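Wada Holders Approve Sale to Rustov After Second Count

Shareholders of Wada, the kitchen wrap and foil maker that has traded on the small-company board for most of the past decade, have voted to accept a buyout from Rustov, the company said Thursday, 14 January 2021. The deal takes Wada private and ends a sale process that started in July.

Rustov will pay $13 a share in cash. Wada closed the day before the vote at $12.62, so there was not much left for latecomers. The stock had been under $9 when the first report of an offer came out, and it had stayed within a few cents of $12.50 since the board backed the bid before the holidays.

The vote was close enough that the first tally was set aside and the ballots were counted again. Turnout among small holders was high for a company this size. Wada has 3,507 holders of record, and 2,975 of them returned a ballot or voted online. The final result put 58 percent of the voting shares in favor. The company's charter calls for 55 percent.

The recount was ordered because two brokers had sent in batches that overlapped. The second tally moved the result by less than one point. Wada said no ballots were thrown out other than the duplicates, and the outside firm hired to run the vote signed off on the figures late Wednesday.

Rustov already owned 11 percent of the stock, which it bought in the open market over two years. Those shares were counted. Some holders had asked for a separate vote that would leave them out, and the board turned that down in a letter sent the week after the terms were announced. Without Rustov's block, the yes side would have had a little under 53 percent.

Casimiro Montes, who has chaired the Wada board for six years, said the directors looked at staying public and decided the price was fair.

"We had one firm offer and one that was not firm," Montes said on a call with holders. "The second party never showed us where the money was coming from. We gave them two extensions and then we stopped."

He did not name the second party. Traders had long assumed it was Greno, which makes paper goods and has bought three smaller suppliers since 2018. Greno has not commented and did not return a call on Thursday.

Much of the fight was over the Stunville plant, which makes most of what Wada sells under store labels. The plant ran close to full last year as people cooked at home, and sales in the first nine months rose 14 percent. Holders against the deal said the bid was timed to catch the stock before those numbers showed up in the price. The board's adviser took the other view. It told directors that demand would ease once restaurants reopened, and that metal costs were already climbing. Its report put a fair value on the shares of between $11.40 and $13.75.

The range drew complaints too. The low end assumed sales would fall back to their 2019 level within a year, and the adviser gave little support for that beyond a single page on past recessions. The report was posted to Wada's website nine days before the vote, which is inside the rules but did not leave people long to read 140 pages.

Wada makes most of its money on foil. Wrap and parchment together bring in a little over a quarter of sales, and the parchment line has lost money in two of the past three years. Rustov has said it will keep all three for now. It plans to combine the two sales offices and close Wada's warehouse on the river side of Stunville when the lease runs out — a move that was in the filing but got little attention before this week.

Rustov is borrowing most of the purchase price. The filing shows a seven-year loan at a floating rate, with the plant and its equipment pledged against it. That is more debt than Wada has ever carried on its own. The company had almost none at the end of September.

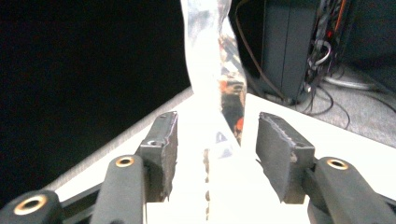 Cauã Brito wrote in a comment under the company's notice that he had held 3,000 shares through the bad years and voted no. He said the price looked fine next to last spring's low and poor next to what the business earned in the fall. He also asked why the board had not put a clause in the agreement that would pay old holders something extra if Rustov sold the plant within two years. Several others replied asking the same thing.

The company has not answered the comment. The agreement has no such clause. It does include a break fee of $4.1 million, owed by Rustov if the loan falls through and by Wada if it takes a higher bid before closing. With the vote done, a higher bid is unlikely, and the shares traded Thursday as though none were coming. They ended at $12.94.

Holders who voted no and want to ask a court to set a different price have 20 days from the mailing of the formal notice to say so in writing. They must keep their shares through the closing to stay eligible. Anyone who voted yes, or who did not vote against, has given up that right. A court case of this kind can run past a year, and the holder is not paid in the meantime.

The closing is set for the end of the quarter. Holders with stock in a brokerage account do not need to do anything, and the cash should show up within a few business days of the closing. Those with paper certificates will get a form in the mail and have to send the certificates in before they are paid. Wada's regular dividend has been stopped as part of the agreement — the last one went out in December.

Trading in the stock will end the day the deal closes. Rustov said it would name a head for the combined business before then.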